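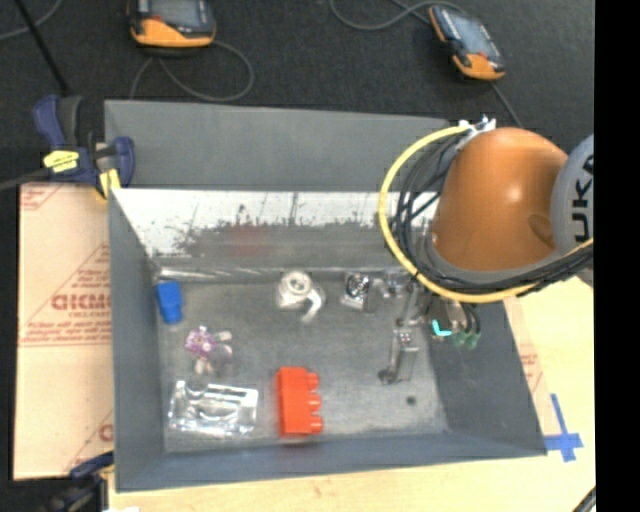 Slide 1: hello, and what I'm on about

Hi everyone, thanks for coming back after lunch. I'm Igor Czarnecka, I work at Plonstead, and for the last while my job has been mostly putting odds and ends in a grey bin and letting an arm try to pick them up. (Pause here, people usually laugh. If they don't, carry on.)

Leave the picture up while I talk. The thing I'd like you to look at is the floor of the bin. There's a blue plastic block, a red-orange toy brick with its studs facing sideways, a clear moulded package, a pipe-like fitting and a few shiny bits. That's one bin, one moment. Our learning system, which we call Orken, gets better by seeing heaps of moments like it, each with a note saying what the arm tried and how it went.

Slide 2: why so much junk?

Because if you only show it tidy boxes it learns tidy boxes! We did that first. We had 40 lovely cartons and Orken got very good at cartons, and then I dropped in a tap fitting and it had no idea where to hold on.

So now we have the junk drawer. Clear plastic is my favourite nuisance. Look at the package in the lower left – all those white reflections along the ridges. You and I see a package. A depth sensor can see holes, bumps, or the floor underneath. The shiny metal pieces near the back are trouble in much the same way.

Ask the room: which one would you go for first? Most people say the toy brick. Take two or three answers, then move on.

Slide 3: what counts as one example

One example is one try. We save the view before, where the gripper went, and whether it came up holding something. That last part is a plain yes or no. We did have a five-point score for a bit and Arango, the firm who help us with the labelling, very politely told us their people couldn't agree on what a three was. Fair enough.

A batch is 500 tries. I like to change the objects between batches and leave them alone during one, so that if the numbers go funny I know where to look.

Misses stay in. Please say this slowly, Igor, you always rush it. We used to throw away the misses and the result was a system that was terribly sure of itself. It needs to see the fumbles as well.

Slide 4: the bin itself

People ask why the bin is so scruffy. You can see the black scuffs all over the white band on the back wall, and the floor's worn too. I'm rather fond of it. When we swapped in a clean bin at Brillason, the other site, the picks got worse straight away and it took us an afternoon to work out why. Now we train on both.

The clamps on the left matter more than they look. If the bin creeps, every saved position is a little bit wrong, and you won't spot it by eye. We lost a whole batch that way in February. Check your clamps!

Slide 5: things I'd do differently

Write down the lighting. I didn't, for the first 32 batches, and I'd pay good money to have that back.

Start with the awkward objects. Keep a list of what went into the bin each time, even if it's only a scrappy text file. And rotate things between tries, because a brick on its side and a brick studs-up are quite different jobs for a thin gripper.

Slide 6: questions

(If someone asks about speed: we care about it, but later. If someone asks about soft things, say we've got 2 batches so far and I'm not ready to show them. If there's time left, go back to the first slide and ask which piece they'd leave till last.)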